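Home | Tutorials | Sim Setup | Hardware | About

Setting up the wrist view in a simulated gripper cell

Posted 3/26/21 by Mesfin Shiferaw
14 comments | 37 shares

I've rebuilt my little pick-and-place cell in simulation more times than I'd like to admit, and the wrist view is the part I always put off. Then I spend a whole evening wondering why the grasps are bad! So I'm writing my routine down, mostly for me, but help yourself.

My cell is called Zostia. It's a two-finger gripper on a simulated arm, a brown table, one white block to pick up and a dark red object to get in the way. The real one sits in a workshop in Udine and I try to keep the two matched.

Start with the arm parked. Load the cell, let everything settle for 200 steps, and only then look at the wrist view. If you look sooner, the block may still be dropping the last little bit onto the table and you'll end up adjusting the camera for a pose that's gone a moment later. (Ask me how many times.)

Next, close the fingers most of the way and check that both of them show up at the bottom of the view. I like to see the bolt holes, because they make great reference marks. If one finger shows a lot more than the other, the camera is probably rolled or shifted sideways on its mount. Fix that in the mount offset. Please don't fix it by turning the gripper, or your grasp angles will be wrong everywhere else and you'll hate yourself by September.

Now bring the gripper to the block. Go slowly and stop with one finger on each side. You want the block standing in the gap with its long sides running the same way as the fingers. Mine was tilted for ages — I had typed the tool rotation into the wrong line of the Yang config file, and it loaded without a single complaint.

Then do the light. I keep one lamp, up and to the right as the wrist camera sees it. Put your obstacle close to the block and see where its shadow lands. If it falls across the white face, good, leave it there for testing. A detector that only works on a clean white block isn't much use to me.

Take a close look at the edge of that shadow too. If it comes out in little stair steps, your shadow map is too coarse for how close the camera gets. I left mine at the low setting for the first runs since it loads so much faster, and the steps are plain to see on the block and on the table next to it. For grasp practice that's fine by me. If your software finds the block by its edges, raise the setting first, or it may go chasing the teeth of the shadow.

The obstacle can stay low-poly. I swapped in a smoother model once and the only thing I noticed was the fan on my computer.

Last step: save the camera offset, the lamp position and the seed together in one file. I use seed 1546 for the shadowed setup and 571 for the plain one, so I can get either back whenever I break something. Run each of them 5 times before you change anything else. If the grasps don't match from run to run, go back to the settling step and give it longer.

I'll do the Brirnier finger pads next — those need their own page. 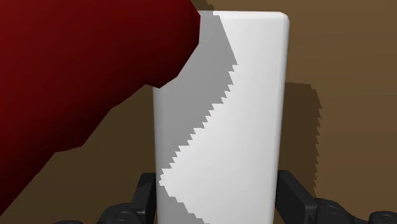
Source: simulator render, Zostia cell / Mesfin Shiferaw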